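Apuntes de la unidad 3 - Programar una sala de ejercicio y una piscina compartidas

¡Entramos en la parte más bonita del curso! Hasta ahora hemos hablado de instalaciones vacías, de metros y de normas; en esta unidad las llenamos de gente. Trabajaremos con el caso del centro Calthorpe, que tiene piscina, sala de pesas y 3,307 usuarios inscritos entre alumnado y vecinos del barrio.

## 3.1 Aforo y demanda

Conviene separar dos cosas que en los exámenes se mezclan siempre:

- **Aforo**: cuántas personas admite el espacio a la vez. En la sala de pesas del Calthorpe son 36.
- **Demanda**: cuántas quieren entrar en una franja concreta. Una tarde de invierno pasan por la sala casi 225 personas, muy mal repartidas.

La demanda tiene picos (antes de clase, a mediodía, al salir del trabajo) y valles larguísimos. Programar bien consiste en mover un poco de gente del pico al valle, y para eso hay recursos estupendos: clases dirigidas a media mañana, tarifa reducida en el valle, reserva solo en hora punta.

## 3.2 Reparto de calles en la piscina

El nado libre y el nado por calles se llevan regular en el mismo vaso. El método Tierney, que veremos con calma en la práctica, propone bloques fijos: primero se colocan los cursillos, después el nado por calles y al final el baño recreativo. Ojo - el bloque recreativo necesita más socorristas, así que ese coste entra en el cálculo desde el principio.

En agosto la lógica cambia por completo, porque el alumnado desaparece y las familias llegan todas juntas. Guardad un cuadrante aparte para ese mes.

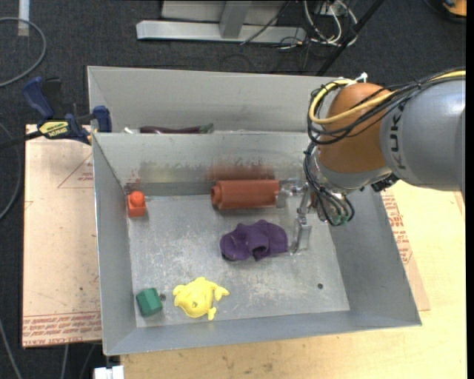 ## 3.3 Reservas de grupo

Un club o un colegio que reserva la sala entera deja fuera a los usuarios habituales. Publicad esas horas con antelación, en la puerta y en la web, con el mismo texto en los dos sitios. El convenio con el club Kirnska (lo tenéis en la carpeta de lecturas) es un modelo precioso de cláusula de cancelación; leedlo entero, que es corto.

## Para la práctica

1. Dibujad la curva de demanda de la sala de pesas con los datos de la hoja Jinier.
2. Proponed dos medidas para aplanar el pico de la tarde.
3. Preparad un cuadrante semanal de piscina con tres tipos de uso y marcad en color los turnos de socorrismo.

Se trabaja en parejas y se entrega en papel - sí, en papel, ¡que los cuadrantes se discuten mucho mejor sobre la mesa!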